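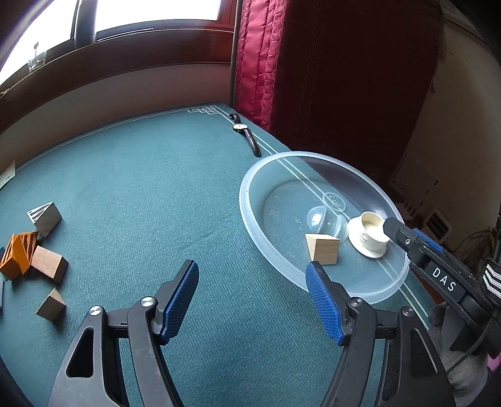 エティレロ生活文化資料館(Etilero)では、家庭の食卓とその周辺で使われてきた用具を収集し、保存と公開を行っています。本ページは、7月から2階ウジョア室(Ulloa)で開催する小展示「卓上のもの」に合わせて設けたギャラリーです。展示では、収蔵する生活用具3,000点のうち57点を公開します。

食卓は食事の場であると同時に、外した時計を置き、届いた郵便物を開き、子どもが積み木を広げる場所でもあります。当館の収蔵品には、食器や調理用具のように用途の明確なもののほか、食卓にいつも置かれていたという理由で寄贈された小物が多く含まれます。本展示ではこれらを分野別に分けず、同じ卓の上にあるものとして紹介します。

企画と解説は、当館学芸課のバルトシュ・ヤシンスカ(Bartosz Jasińska)が担当しました。

## 卓を覆うもの

**青緑のテーブル掛け**
畝のある青緑の地に、白い二本の線が縁に沿って走り、隅で組紐風の幾何学文様と出会います。線と文様はいずれも白一色です。

食卓に掛ける布は、天板を傷や汚れから守るとともに、部屋の印象を大きく左右します。縁に線を巡らせ、隅に文様を置く構成は、卓の中央に器が並ぶことを前提としたものと考えられます。器が置かれている間も隅は見えやすく、意匠の効果が保たれます。

展示室では、布の下に中性紙を一枚敷いています。会期中に一度掛け替えを行い、折り目の位置を変えます。保管時は筒に巻き、文様のある隅が外側に来ないようにしています。

**布類の寄贈について**
布類は、洗濯や漂白を行わず、そのままの状態でお知らせください。しみや繕いの跡は、使用状況を知るための情報として記録します。寄贈の可否は学芸課で検討のうえ、書面で回答いたします。

## 身に着けるもの、外して置くもの

**腕時計**
白い丸文字盤、金属製のケース、黒い革のベルト。留め具を外して卓に置くと、ベルトの短い側は緩く反り、長い側は伸びた姿になります。

腕時計は服飾品に分類されることの多い資料ですが、当館では「卓上に置かれるもの」としても登録しています。水仕事の前に外す、食事の後に外す、就寝前に外すなど、聞き取り調査では置き場所と時刻が結び付いて語られる例が目立ちました。同じ家の中でも、置く場所は人によって異なります。

革のベルトは湿度の変化を受けやすいため、収蔵庫では時計本体に合わせた台に載せ、ベルトに無理な曲がりが生じないようにしています。展示中の時計は動かしておりません。時刻の確認には展示室入口の掛時計をご利用ください。

## 受けるもの

**半透明の大鉢**
口の広いプラスチック製の鉢です。縁は厚く、淡い青を帯びた曇りのある仕上がりで、器を通して下の布の色や線が見えます。

鉢や籠は、卓上に散らばる小物をひとまとめにする道具としても使われてきました。当館への寄贈品にも、中に小物が入ったまま届けられるものがあります。その場合、内容物は鉢の付属品とせず、一点ごとに番号を付けます。併せて、受け入れ時にどの器に入っていたかを台帳に記載し、後から組み合わせを確認できるようにしています。

透明や半透明のプラスチックは、表面の擦り傷が見えやすい資料です。清掃には柔らかい刷毛を用い、乾いた布で強く拭くことは避けています。重ね置きも行いません。

**穴のある透明な円板**
小さな円板に、小さな穴が設けられています。名称と用途については断定を避け、形状のみで登録しています。

**透明な曲面の部品**
丸みのある透明なプラスチックの部品が二点あり、一方はドーム形をしています。光を受けると強い反射が現れるため、撮影の際は照明の向きに注意を要します。

こうした部品は、元の製品から離れると用途が分かりにくくなります。当館では、用途の分からないものについても、形、大きさ、一緒に置かれていたものを記録し、同種の製品が寄贈された際に照合しています。お心当たりのある方は、受付備え付けの情報票にご記入ください。製品の説明書や外箱の写しも、貴重な手掛かりとなります。

## 飲むための器

**クリーム色がかった白のカップと受皿**
丸い受皿とカップは同じ色合いでそろえられています。カップの側面には、持ち手にあたる小さな造形があります。

カップと受皿は、そろって残ることの少ない組み合わせです。カップが先に割れて受皿だけが残り、小物入れや植木鉢の皿に転用された例が、当館の調査でも複数報告されています。一組で伝わったものについては、展示でも保管でも組を分けないことを原則としています。

運搬の際はカップと受皿を別々に包みます。持ち手に力をかけず、胴の部分を両手で支えるのが基本です。ボランティア研修でも、最初にこの持ち方を練習していただいています。棚に戻した後は、受皿の中央にカップが収まっているかを正面と側面から確認します。

## 遊ぶもの、積むもの

**木のブロック**
明るい色の木を生かしたブロックです。三角形の側面と、木目の見える長方形の面をもちます。

傾斜のある形は、積み木遊びの中で屋根や坂道に見立てられることの多い形です。遊びの時間が終わると、積み木は箱に戻されるほか、手近な器に入れられたり、卓の端に並べられたりします。一個だけが食卓に残り、やがて紙押さえとして使われるようになったという話も寄せられました。

木の資料は乾燥による割れを防ぐため、空調の吹き出し口から離して展示しています。角の丸みや表面のへこみは、修復の対象としておりません。

**触れてよい積み木**
展示室奥の卓には、手に取ることのできる積み木を用意しています。教材工房ディリク(Dilik)の協力により、収蔵品とは別に製作したものです。小さなお子さまが使用される際は、保護者の方が付き添ってください。使用後は備え付けの箱にお戻しください。

## 展示の組み立てについて

本展示では、種類の異なる用具を同じ卓に並べています。硬いものと柔らかいもの、割れやすいものと重いものが隣り合うため、配置には通常の分類展示より時間を要しました。卓上での資料の受け渡しは行わず、一点を置き終えて手を離した後に、次の一点を運ぶ手順としています。

解説札は卓の上に置かず、手前の傾斜台にまとめました。札には資料名、素材、受け入れの経緯を記しています。素材が特定できていない資料については、該当欄を空白としています。調査の進展に応じて札を差し替えますので、会期の前半と後半で記載が異なる場合があります。

照明は布の退色を抑えるため、低めに設定しています。入室直後は暗く感じられることがありますので、足元にご注意ください。拡大鏡と大きな文字の解説冊子を受付で貸し出しています。

## ご利用の案内

**観覧料**
一般500円。中学生以下は無料です。常設展示も併せてご覧いただけます。

**開室時間**
午前10時から午後5時まで。入室は午後4時30分までにお願いいたします。

**撮影**
個人で楽しまれる範囲の撮影は可能です。閃光、三脚および自撮り棒の使用はご遠慮ください。出版物や教材への掲載を希望される場合は、事前に画像利用申請書をご提出ください。

**団体でのご来館**
学校および福祉施設の団体には、学芸課の職員が解説を行います。希望される場合は、人数、到着予定時刻、配慮を要する事項を添えてお申し込みください。ウジョア室は通路が狭いため、人数により班に分かれてご覧いただくことがあります。

**聞き取り調査へのご協力**
当館では、食卓に置かれていたものに関する記憶を継続して収集しています。品物が手元に残っていない場合も対象となります。お話の内容は、ご本人の同意を得た範囲で資料台帳に記載し、氏名は原則として公開いたしません。

**お問い合わせ**
エティレロ生活文化資料館 学芸課 「卓上のもの」担当

本ページの画像および文章の無断転載を禁じます。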